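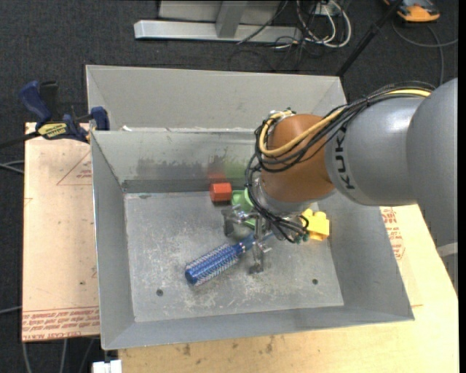 Kostilau to get its dump swap shed back, two mornings a week

KOSTILAU – The swap shed at the Grernero Road transfer station will reopen in December, seven months after the town padlocked it over what the public works office called "an excess of enthusiasm."

For anyone who moved here during the closure, the shed is where residents leave things too good to throw away and pick up things they will be throwing away next spring. Bread machines are the local currency. One fondue set is said to have been through every house on Pinis Hill, and it was missing the same fork the whole way.

Trouble began last winter, when the shed filled to the point that the door would open only outward, and then only if you stood clear. A notice asking people to leave no more sofas was itself covered by a sofa. In May the town shut the place and sent the contents to the sorting hall with everything else.

The reopening comes with rules, printed on a sheet that runs to both sides. Visitors may stay 15 minutes. They may take what they can carry in one trip, and a pickup truck does not count as carrying. Items must be clean, complete and "of plausible use to another person," a standard that would have emptied the old shed in an afternoon.

Mattresses, tires, paint and exercise equipment are banned outright. The last of these drew the most comment at the public hearing, where one speaker asked what he was supposed to do with a rowing machine. It was suggested from the back that he row it.

A permit will cost $2 a year, payable at the town office or at the Mazza hardware store, which also sells the fondue forks. The town printed 100 permits for the first batch. By noon on the first day of sales they were gone, and the office was writing names on the back of an old parking notice.

Demand should not have come as a shock. A petition to reopen the shed collected 502 signatures over the summer, well ahead of the turnout for the last school budget vote. It was left on the counter at the library, next to a box of free jigsaw puzzles that had nowhere else to go.

Public works says it will review the arrangement in spring and close the shed again if the piles reach the windowsill. A line has been painted on the inside wall to settle arguments. Residents have already asked whether it could be moved up a little.

The shed will open at 8 a.m. and close at noon. Permits go on the dashboard, driver's side. Puzzles will be accepted if all the pieces are there, and the attendant has said he will take your word for it.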